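Brosham Parish Hall, small room. Started 7.10pm, late as the key was with the Scouts again.

Present: Paloma Zamora (chair), Wendell Haverford (notes), Mrs Delacroix, Ted, Anneka, both Pococks, Ravi from the allotments end. Apologies: Sheila, Graham O.

**1. Last minutes**

Agreed. One correction, it was the *lower* footpath that floods by the stile, the upper one is fine. Wendell to alter.

**2. Footpath to Skokalbridge**

Long item. The stretch behind Trornden Farm still shut. Council notice on the gate ran out in May and no new one put up, so is it shut or isn't it? Paloma rang twice, left messages, got one call back from somebody who thought she meant the bridleway. Asked for it in writing. Nothing yet.

Anneka walked it anyway from the Skokalbridge side. Says the first half is passable in wellies, then brambles over head height, then the sleeper bridge. Two of the sleepers rotten through at the far end and the handrail is hanging by a bolt. She turned back. Ted said it was like that in his dad's day. Discussion of whether that helps.
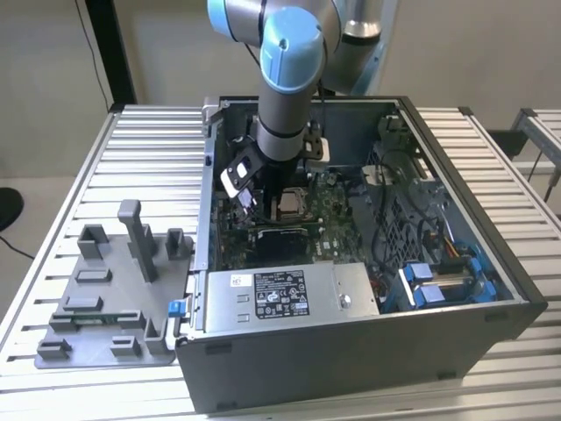
Mr Pocock: farmer isn't against us, he just wants dogs on leads and the gate shut. Would put up with a kissing gate if somebody else pays. Paloma reckoned a gate comes in at roughly £400 fitted. Ravi thought less if we dig the holes. Mrs Delacroix does not want anyone digging holes without checking where the water pipe runs, she had enough of that when the hall car park was done.

Agreed to ask the farmer for a letter saying he's happy with a gate. Mr Pocock to go round, he gets on with him.
Agreed to send the council a proper letter, not email, with the grid refrences and Anneka's notes.
Nobody to cut anything back on the closed bit until we hear.

**3. Signposts**

The fingerpost at the church is pointing at the pub. Has been turned round again. Ted straightened it, it was back by morning. Needs a pin through the post. Ted has a pin.

Waymark discs: still have a bag of the old yellow ones but the arrows have faded. Mrs Pocock says new ones are cheap and do we want the name on them. Long chat about the name. "Brosham Round" or "Brosham Circular", no agreement, carried over. Anneka said circular sounds like a letter from the bank.

**4. Walks leaflet**

Wendell has done the draft, passed round. Comments:

- map too small, can't read the contour lines
- route 4 says turn left at the red barn, barn was painted green two summers ago
- "moderate" is doing a lot of work for Hanger Hill
- bus times, leave out, they'll only change. Put "check timetable"
- nice drawing of the heron

Wendell to redo the map bigger and drop the paragraph on the Romans, as there's no proof of any Romans. Mrs Delacroix dissapointed about the Romans. Will lend him her book.

Printing: hold off until footpath sorted, no point printing route 6 if it's shut. Ravi asked could we put a slip in. Maybe. 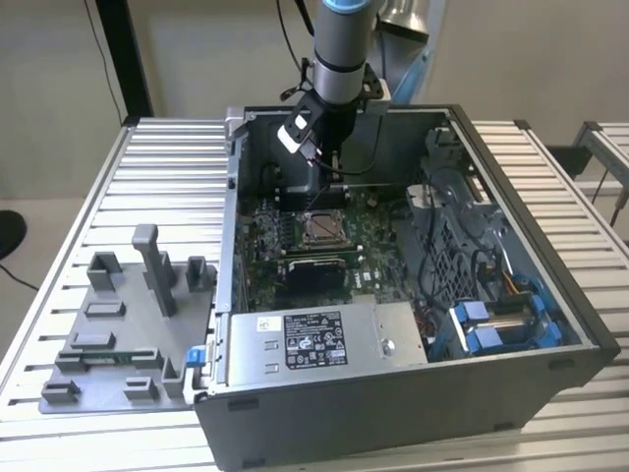
*Notes by Wendell Haverford. Corrections to me before the next meeting please, not at it.*

**5. Stile at Long Meadow**

Top step has come away. Mrs Pocock's sister caught her foot on it, no harm done but could have been nasty. Ravi has some oak left from the raised beds and will do it at the weekend if dry. Wants someone to hold the other end. Anneka will.

Question whether stiles are ours to mend or the landowner's. Landowner's, strictly. Been waiting since last autumn though, so Ravi to let him know and get on with it.

**6. Summer walk**

Date not fixed. Last year too hot, suggest an evening start instead, 6pm from the green, up through the wood and back by the river. Tea afterwards in the hall if free. Paloma to check bookings, Scouts may have it (see key).

Mr Pocock will lead. Ted back marker, on condition he doesn't stop to talk. Dogs welcome, on leads past Trornden.

Somebody to bring the first aid kit, and somebody to look inside it first as the plasters were from the old one. Mrs Delacroix.

**7. AOB**

Litter by the lay-by, bad again. Ravi has pickers, needs bags.
Lost: one walking pole, blue strap, left after the spring walk. With Paloma.
Anneka asked about a bench at the top of Hanger Hill. Everyone in favour, no money. Put on next agenda.
Key: Paloma to get a second one cut.

Closed 8.50. Next meeting same place, Paloma to send round date once she's spoken to the hall.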